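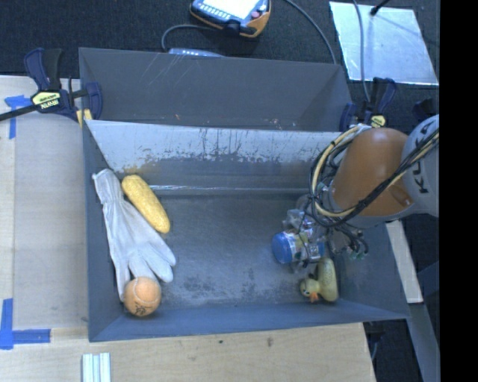
Ognjen Dumitrescu wants to know why I clamp the bin at all when it's that heavy, and whether the arm really shoves hard enough to move it. Great question to start a Monday-type mood with, Ognjen, and it deserves more than one post, so get yourself a coffee and I'll try to tell it in order!

Yes, it moves. It doesn't move much on any one pick, but when the gripper goes down beside a wall to get under something, it leans on that wall a little, and after 70 picks all those little leans add up. The arm still believes the bin is exactly where I taught it. The bin has other ideas.

I found this out back in August, when the Cloltel cell started missing things in the corners and only in the corners. I spent a whole afternoon on the gripper, bless it, and there was nothing the matter with the gripper. The bin had crept 5 mm toward the base. Five! I could have measured that before lunch.

So now it's bar clamps. They're the ordinary kind you'd use to glue up a bookshelf, and I like them because I can get the bin out in a minute when it needs cleaning. Snug them, then go back and snug them again after the first run of the day. I used to tighten until my wrist hurt and all it did was pull the wall in, and then the taught wall position was wrong for a whole new reason.

Blue tape on the wood is the other half of it. Tape marks are where things go back to. When somebody borrows the table (hello Hamisi, I know it was you) I can put it all back close enough by eye and then do the fine part with the arm. Change your tape when the edges start to fuzz. Mine gets changed when I remember, so please do better than me.

The fine part goes like this. Slow the arm right down, pendant in hand, and jog to a spot just inside each corner. Write down the numbers, compare them with last time. If they agree, leave everything alone and go do something useful. If one corner is off and the others are fine, look at the clamp nearest to it before you touch a single number in the program. I have it written on a card and I still have to read the card.

Esther Mohamedi asked about the cables, and oh, I have feelings about cables. Whatever runs along the arm has to have slack for the worst reach you'll ever ask of it, which for me is the far corner with the wrist turned all the way over. Too tight and you pull a connector. Too loose and a loop swings out and catches on the rim of the bin, and then you pull a connector anyway.

What I do is run the whole pick program with nothing to pick, very slowly, and just watch the cables. Don't watch the gripper, you'll be tempted, it's the fun part. Stop wherever a loop gets near an edge, fix the tie, back up a few moves and go again. It took me 74 minutes last time and I enjoyed most of them - there was a radio on.

Hoses get the same treatment plus a listen. With the air on and the room quiet, put your ear somewhere sensible (arm stopped, please, and properly stopped, not just between moves) and you'll often hear a small leak long before the gripper gets weak. Elibariki has better ears than I do, so I fetch Elibariki.

For test objects I like a mix of shapes and surfaces. A ball, a glove, a jar with a lid, a rubber duck. The ball rolls when you brush it and the glove folds up in a new way every time, so between them they'll show you pretty quickly if your approach heights have drifted. A bin full of nice square boxes will flatter you.

The log says 1400 picks since I last re-taught the corners, and the numbers this morning matched the card, so I'm not touching it. Samran, if you're reading, the spare clamp is in the Laizer drawer and I would love to have it back in there when you're done with it.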